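Section 4: Setting up the bottle shelf

Right, your Braraso shelf is together and the legs aren't wobbling, so now for the bit I enjoy – getting the little bottles off the table and onto it.

1. Stand the shelf at the back of the table, in the middle. I like a plant beside it, but that's up to you.

2. Clear yourself some room at the front and get your bottles out. Mine end up all over the place and on their sides, and that's fine for now.

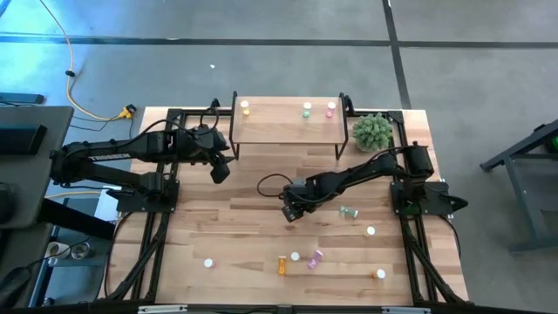 3. Check every cap is screwed down before you lift anything. I skipped this once and spent the evening mopping!

4. Start with the two ends, then fill in the middle. I mix the colours up (yellow next to green next to pink) so I can grab the right one quickly.

Caution: keep the load under 900 g. The top is only wood on a thin metal frame, so don't lean on it either.

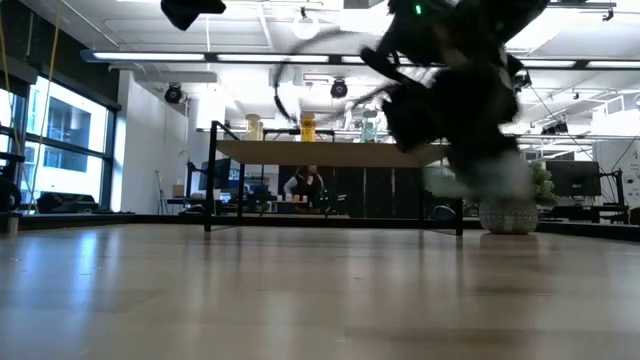 5. Leave a finger's width between bottles – you'll want it when you're putting one back in a hurry.

Note: leave everything for 24 hours if you've just oiled the wood, then wipe the top with a dry cloth.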